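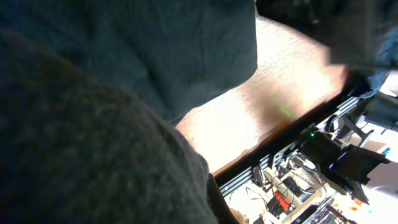
Wires, a metal rail and one tiny green light, close up.

Robots that fold clothes! Yes, real ones. Two arms on a table in the Grultcombe shared workshop, built by Corentin Leclerc and Marin Georgiev. They call the pair Tanguy. Both arms, one name.

So how does an arm move? Motors, mostly. Little ones called servos, one at each joint, like your shoulder, elbow and wrist. Each servo turns a bit, then stops where it's told. Cables carry the power and the messages. Lots of cables. Marin spent a whole Sunday just on those, and one was still in backwards.

Now cloth. Cloth is HARD for a robot. A block stays the same shape when you pick it up. A T-shirt doesnt. It flops, it bunches up, it hides its own corners. 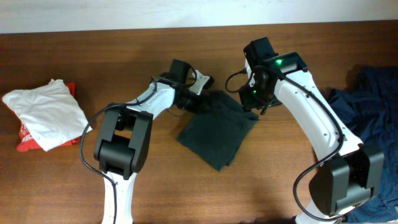

And you need two hands for it, really. Try folding a towel with one. Go on. See? Same for Tanguy. One arm holds a corner, the other has to grab and move at the same time, without bumping elbows.

Practice helps. The build log says 289 tries so far, and almost 8 weeks of evenings. Some tries were awful. Corentin's favourite colour sock got dropped behind teh bench.

What do you need to start your own? A grown-up, a sturdy table, small servos, patience. Start with one arm, not two. And a face cloth before a shirt, much easier.

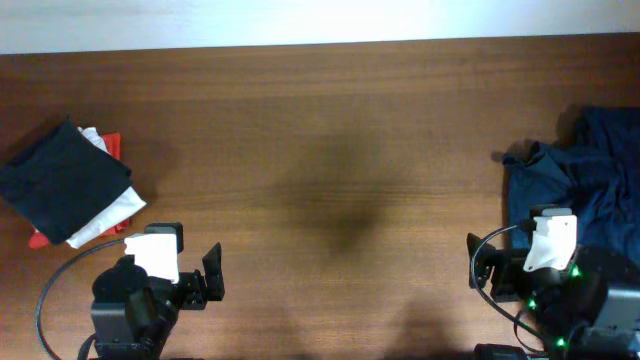
Folded pile on the left, navy shirt still to do.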